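Workshop notebook - Listings and Lettings Tools
16 January 2019
Entry by F. Texier. Present: C. Aranda, Z. Zacharias, I. Trindade. F. Bermúdez joined by phone for the second half.

Purpose of the session

To go through the remaining faults in the apartment search before the Teixeira listings are moved across from the old site, and to settle how rent is displayed when a building offers a move-in discount.

Carried over from December

The import from Wudico was left unfinished at the end of the last session. It has now been run in full on the test server. The file held 171 active listings, of which 16 were rejected. Ivone went through the rejected records one at a time and grouped them by cause. Most had no unit number. The others had an availability date typed into the notes field, where the import does not look. No listing was rejected for missing photographs, although the log gave that as the cause in two places. The wording of the log message is wrong and has been added to the fault list.

Zachary asked whether a listing without a unit number should be refused at all. Single-family rentals do not have one, and the landlord should not be made to type a dash or a zero to get past the form. Agreed. The field will be required only when the building type is set to apartment or condominium. Existing records with a zero in that field will be cleaned by hand.

Rent display

The current page shows the discounted rent in large type and the lease rent below it in gray. Covadonga objected to this on behalf of the leasing desk. Prospective tenants call about the lower figure and are then told that it applies to the first months only. The desk has had complaints. She proposed showing the lease rent first, with the discount described in a line of its own.

Fredy pointed out that the Jilitz feed sends one rent figure per unit and does not say which kind it is. For those buildings we can't tell the two apart without asking the landlord. He will write to them this week. Until there is a reply, the Jilitz units will show the figure as received, with the words "ask about lease terms" beside it.

Sorting is a related matter. If a visitor sorts by price, the order should follow the lease rent. At present it follows whichever figure was saved last. Zachary has found the line responsible and will change it after the import is closed.

Search by neighborhood

Tested with the boundaries as redrawn by Ivone. Results were correct for every neighborhood except the two that share the river side. A building on the shared street appears in both. This may be acceptable, as landlords there advertise under either name, but it should be a decision and it is currently an accident. Left open.

The map still loads slowly on a phone. With 55 pins in view it stopped responding twice on Covadonga's handset and once on mine. Grouping of nearby pins was tried in a rough form and helped. To be done properly.

Photo upload

The upload page was rebuilt using Flunska, which crops each picture to the shape of the listing card. Portrait pictures were cropped too tightly at the top. Landscape pictures were acceptable.

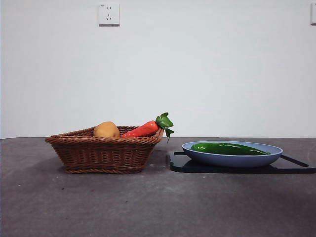
Wicker basket with toy potato on gray tabletop.

The caption field now accepts commas. It had been dropping everything after the first one, and several landlords had written to us about kitchens described only as "new stove." Old captions can't be recovered from our side and will have to be typed in again. Ivone will prepare a short notice for the landlords concerned.

The order of pictures within a listing is kept on save but lost when a listing is copied. Not yet traced.

Actions

Covadonga Aranda - final wording for the discount line, to be cleared with the leasing desk.
Fredy Bermúdez - letter to Jilitz on rent figures.
Ivone Trindade - correct the 16 rejected records; notice on captions.
Zachary Zacharias - unit number rule, price sorting, log message.
Faustine Texier - pin grouping; picture order on copied listings.

Note added after the session: the test server was left running with the old boundaries file in place alongside the new one. Anyone checking neighborhood results should confirm which file is loaded before recording a fault. I have renamed the old file and moved it to the archive folder - please do not move it back.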